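# Pet fare on the Illisar night ferry: read the small print first

April 24, 2026

Zoluma says dog owners will be able to sleep in the same cabin as their pets on the Illisar crossing starting in July. The announcement calls it a "pets go free" summer. We would wait before packing the leash.

The dog does travel free. The cabin it has to stay in costs $466 each way, and the regular inside cabin on the same boat is $361. Zoluma did not explain the gap when we asked, beyond saying that pet cabins are "a premium product."
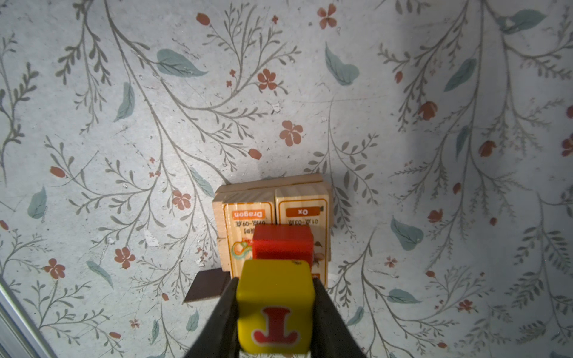
**Bundora Travel Club | News Desk**

There is also a limit of 2 animals per cabin, and a cleaning deposit of $109 that is returned "subject to inspection." The terms don't say who inspects, or when the money comes back.

Sixten Lie, who books group trips for the club, has asked for those answers in writing. "They made the same kind of promise about the Björklund route and the deposits took months," he said. "I'd like to see one refund before I send anyone."

The company says deck access for dogs is "planned." It gave no hours and could not tell us which deck. Booking is already open, and pet cabins can't be canceled for cash, only for credit.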